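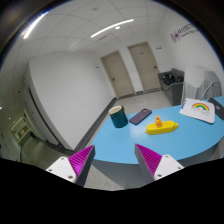 Vakthorpe reception and staff kitchen: routine inspection, 2022-03-21. Floors, exits, electrics and furniture were checked in that order, using the same list as in October. Score 2 for satisfactory, 1 for needs attention, 0 for act today. Furniture edges get a line of their own this time: the pale blue table has a rounded front edge, and that is the sort we would like to see when the old square desks are replaced. A mug standing on a table top is fine. A mug on top of a cabinet with a plug behind it scores 1.

1. Floors and walkways
Main walkway clear for its full width -- 2
Mats flat, no curled corners -- 1
Comment: Mat inside the side door has lifted again at the hinge end. Tape is not a repair. Replace.
Steps and nosings sound -- 2
Spill kit present and complete -- 1
Comment: Absorbent pads low. Order with the next Pichon delivery.

2. Exits and fire points
Final exit opens with one hand, no key -- 2
Fire doors close onto the latch -- 0
Comment: Kitchen corridor door stops short of the frame. Closer adjusted during the visit and the door now latches. Check daily for a week and tell the office if it sticks.
Extinguishers on hooks, pins in, gauges in the green -- 2
Extinguisher tag 331 -- 1
Comment: Service label is hard to read. Unit is in date according to the log. Ask Dokgate for a new label.
Call points not blocked -- 2
Assembly point sign visible from the car park -- 2

3. Electrics
No damaged plugs or flexes in use -- 2
Extension leads not joined end to end -- 1
Comment: Two leads joined under the post shelf. Separated. Needs a longer single lead or a new socket.
Kettle and toaster tested and labelled -- 2
Comment: Toaster is asset 627 on the list but is still shown in its old room. Amend the list.
Distribution cupboard locked, nothing stored inside -- 2 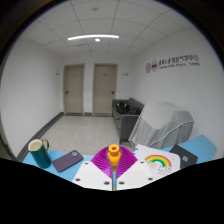
4. Tables, chairs and shelving
Everything in this section was pushed, leaned on and looked at from underneath, and anything that rocked was marked down. Shelving is bolted at the top only, as it was in October, and the Vituseck fixings for the lower brackets have still not been fitted. Table tops were checked for chips, lifting edges and sticky patches. Light blue tops like this one should be wiped with the mild cleaner and a soft cloth -- the cream cleaner under the sink is for the sink.
Tables stable -- 2
Chairs sound, no loose backs -- 1
Comment: 3 chairs taken out of use and labelled. Do not put them back out for meetings.
Shelving fixed top and bottom -- 1
Heavy items stored between knee and shoulder height -- 1
Comment: Boxes of paper still going on the top shelf. Moved down to the second.

5. Kitchen and first aid
Hot water sign in place above sink -- 2
Fridge at 5 degrees or below -- 2
First aid box sealed and in date -- 1
Comment: Eye wash expires soon. Plasters fine.
Accident book pages removed and filed -- 2

Actions carried forward
Side door mat, lower shelf brackets, single extension lead, new extinguisher label. Roughly 8 working days allowed for the brackets, the rest by the end of the month. Sign each one off on the wall copy when it is finished and leave the old sheet behind it.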